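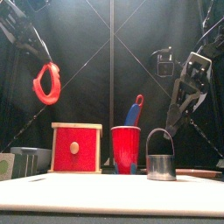 Noemí Ibarra replied at 09:40: the ring won't lie flat for me either. Mine came in the same March delivery and the outer edge has small bulges along one side. Before anyone orders replacements, can we establish whether it is the ring or the box? My drawer front also catches on the left.

Ticket 1034
Subject: Red ring out of shape, red-fronted box sticking
Set: Omon tabletop sorting set
Status: open, awaiting supplier
Priority: low

Reported fault
The red ring does not sit evenly round the neck of the storage jar. The wooden box with the red front needs two pulls on the round knob before it opens. The metal pail and the red cup are in use and have no faults logged against them.

Checks carried out

1. Ring laid on the white table top and left for 16 hours with no weight on it. No change in the outline. The hole is close to round; the outer edge is not.

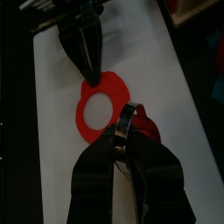

Ring on the table top. Outer edge wavy, band wider on one side of the hole.

2. Ring turned over and left again. Same result. The uneven edge stays with the ring, so the table top is ruled out.

3. Ring warmed in hand-hot water for ten minutes, dried and pressed under a chopping board overnight. Slight improvement at first, gone by 14:00 the next day.

4. Seller's listing checked. Kitach gives the material as "soft moulded" and nothing further. Query sent asking for the material and the tolerance on the outer edge.

5. Drawer taken out of the box and the runners brushed clean. Some sawdust came out. The drawer still catches about a finger's width before it is fully open.

6. Knob checked for play. None. Screw left alone.

7. Candle wax rubbed on the left runner only. The drawer now opens on the first pull, though it drags slightly when full.

Comment, Noemí Ibarra, 15:25
Wax worked on mine as well. I did both runners and would suggest the same. My ring has been swapped for one from the Baloch set, which has a neater edge but a tighter hole. It goes over the jar neck with some effort.

Reply, 15:50
Right runner now waxed. Drag when full is reduced. I have not tried the Baloch ring, as the jar neck here is already a close fit.

Reply from Kitach, 16:30
The supplier says the rings are trimmed by hand and that a variation in the outer edge is accepted if the hole is within size. The batch was 4000 rings, of which 2000 went out before the trimming step was changed. They can't say which half ours came from. Replacement offered, delivery through Hidia, no return needed.

Actions
Box: closed. Re-wax if the drawer starts to catch again.
Ring: replacement accepted. Keep the present ring in use until it arrives.
Table top: thin dark mark noted towards the left, not part of this fault. Log separately if it doesn't wipe off.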